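The Flultham Readers' Guides Are Back, and I Have Opinions
Wednesday, April 29, 2020

If you went to high school in Kirnotton any time in the last couple of decades, you probably owned at least one Flultham guide. Skinny thing, stapled spine, chapter summaries up front and a list of essay topics in the back that every teacher in town had already memorized. I had the one for The Scarlet Letter and I'm pretty sure it got me through junior year (sorry, Hawthorne, I did read you properly later!).

Well, they're back. Nasside, the small press that bought the Flultham name last August, put up the first 12 titles on its website this week, and they're free to read until the end of the school year. After that it's 11 dollars for a year's access to the whole set, or you can wait for the printed ones, which the press says will come once its printer is running normal hours again.

I spent most of Sunday and a good chunk of Monday night poking through them. The list is what you'd expect for the most part: Frankenstein, Great Expectations, Macbeth, My Antonia, The Awakening. Each guide has a short life of the author, a chapter-by-chapter summary, notes on the characters, and a section on themes. The old ones ran long on plot and short on everything else, and I'm happy to report that's been fixed. The Frankenstein guide spends 16 pages on the letters that open the book, and on why the story gets told by one person inside another person's story. I never got that in tenth grade. I got a worksheet.
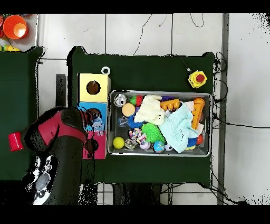
The Macbeth one is my favorite so far. It goes scene by scene and puts the hard words right next to the lines they come from, so you aren't flipping to the back all the time. It also has a really nice few paragraphs about the Porter – the drunk guy at the gate, who my class skipped completely – and how strange it is to get jokes right after a murder. I read that part out loud to my sister over the phone and she wanted to know what grade I was in.

Not everything works. The Great Expectations guide calls Wemmick's house a "cottage" in one place and a "castle" in another without ever explaining the joke about the drawbridge, and kids are going to be confused. The quiz pages won't load on my phone at all. And the new covers are kind of plain. I miss the ugly orange ones.

There's a local angle too, beyond the name. The Salazar Branch Library is running an online reading group to go with the launch, starting with My Antonia, and they've set it up for 25 people. You don't need to be a student. You sign up through the library's events page, you get a link by email, and the group talks through one book of the novel each week (it's divided into five, so it won't eat your whole summer). I'm in, assuming there's still a spot by the time I quit typing and go register.

I did ask on the Kirnotton neighborhood page whether people thought guides like these help or just let kids skip the reading. Boy, did I get answers.

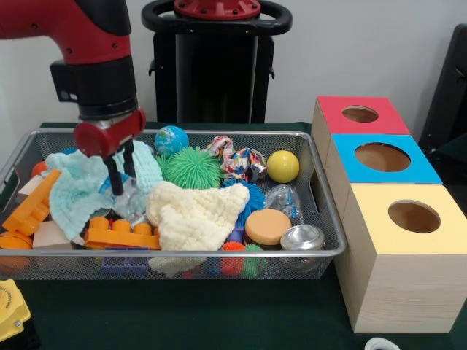
One parent wrote back that her son had only finished Great Expectations with a Flultham guide open beside it, and that he'd never have kept all those names straight otherwise. She did wish the new ones had the old character chart, the fold-out with the lines connecting everybody. A retired teacher under her comment said he'd take a kid who read the guide and argued with it over one who read nothing, and that he used to assign the essay topics backward just to keep people on their toes.

Nasside says the next batch of titles will be picked partly from reader requests, and there's a form for that at the bottom of its home page. I've put in for Middlemarch. Twice.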